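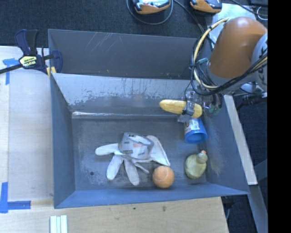
Bin 12, lower compartment, Friday.

Pesonen logged the gray bin at the Cultthorpe depot as he logged the others: paint worn from the divider, scuffs on the right wall. Contents included one yellow object, corn type; one blue container, labeled; one rubber duck, yellow-green.

The form had 20 fields. Field 4 asked for the owner. He entered Martinelli, then deleted it. Martinelli had kept a duck on her desk for years, and she had left in November without signing out. He typed "unknown" and opened the record for bin 13.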